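Project report, February
Written by Elsa Peltonen. Simulation work together with Lenni Ikonen, supervised by Norbert Hrnčiar.

# Working rules for door-opening trials in simulation

## Why we wrote rules

Our group works with a two-armed robot in a simulated apartment, which we call Skakach. The task is simple to say: the robot goes to a door, takes the lever handle and opens. In the autumn we recorded many trials, and afterwards we could not compare them. Lenni stopped a trial when the door moved. I stopped it when the robot had released the handle. Some trials began with closed fingers and some with open. For this reason the supervisor asked us to leave the controller alone for a while and write down how a trial must be done.

The result is a list of nine rules. I present in this report only those which caused discussion. The full list is in the project folder Jetoleck, together with the log template.

## The start condition

The first rule concerns the gripper. At the start both grippers must be open and must hold nothing, and the operator confirms this in the wrist view before the log is opened. We wanted at first to read it only from the joint values. Helmi Harju, who reviewed our draft, did not agree, and she was right: the joint value says how wide the fingers stand, but it does not say if a small object is left between them from the previous trial.

The robot may start with its face to any direction, also to a wall. The operator must not turn it towards the door by hand to save time.

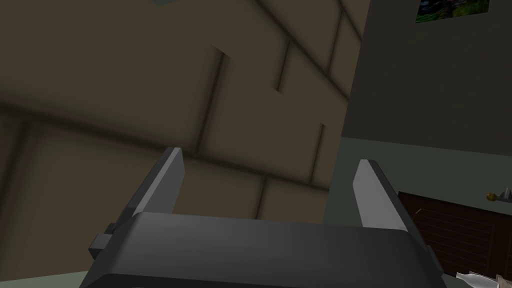 ## The approach

For the approach we have these rules:

- Only one arm may be assigned to the handle. The assignment is written in the log before the first motion.
- The other arm keeps its gripper clear of the door and of the walls.
- A trial has a limit of 900 simulation steps. When the limit is reached, the trial is closed as "not finished", even if the hand is already at the lever.
- A contact with furniture is logged, also when it had no effect on the result.

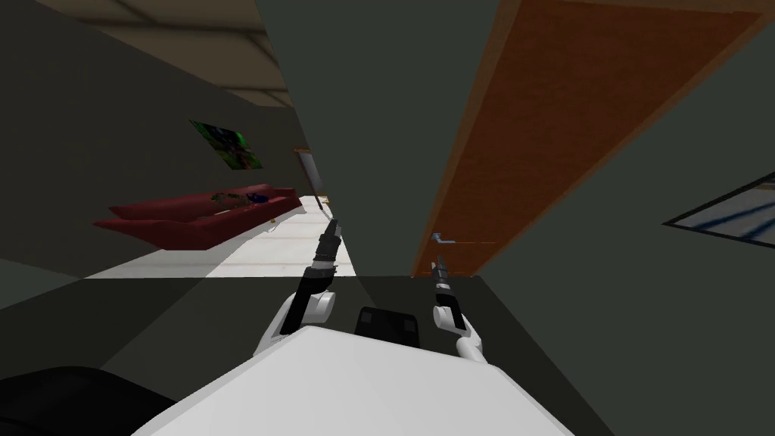 The rule about arm assignment needed the longest time. In our first version the operator could choose again during the approach, if the other arm came into a better position. This made the logs difficult to read, and two persons labelled the same trial in different ways. Now the choice is fixed. With the right gripper just beside the silver door handle and the left one held up on the other side of the body, the label should be "right", and it stays "right" if the grasp later fails. Ville Väisänen proposed an exception for doors with the hinge on the other side – we left this open for the next version.

## What counts as a grasp

We say "grasp" only when the lever is between the two fingers and the fingers have closed on it. A lever close to the gripper is not a grasp. A lever touched from outside by one finger is logged as "contact". The labels are given from the wrist view, and a second person checks them without seeing the first result.
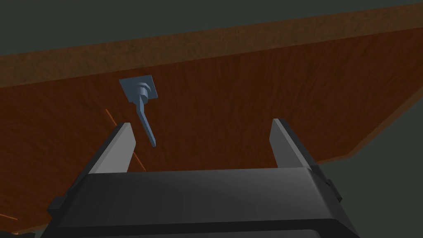 *Wrist view with open fingers. The tip of the lever is close but not yet within the grasp, label "approach".*

## Test of the rules

Lenni and I labelled 30 trials separately with the new list. We disagreed in six of them. Most of these were at the border between "contact" and "grasp", where one finger hides a part of the lever. We have now added that the labeller must step forward in the recording until the lever is visible again, and if it does not become visible, the label is "unclear". I would like to repeat the test with persons from outside the group, but this was not possible in the time of the course.

## Open points

- Exception for the hinge side (Ville).
- Common names for the labels in the log template. At present "contact" is also used for furniture, and this is confusing.
- The step limit was chosen for the doors in Skakach. In a larger apartment it must be set again.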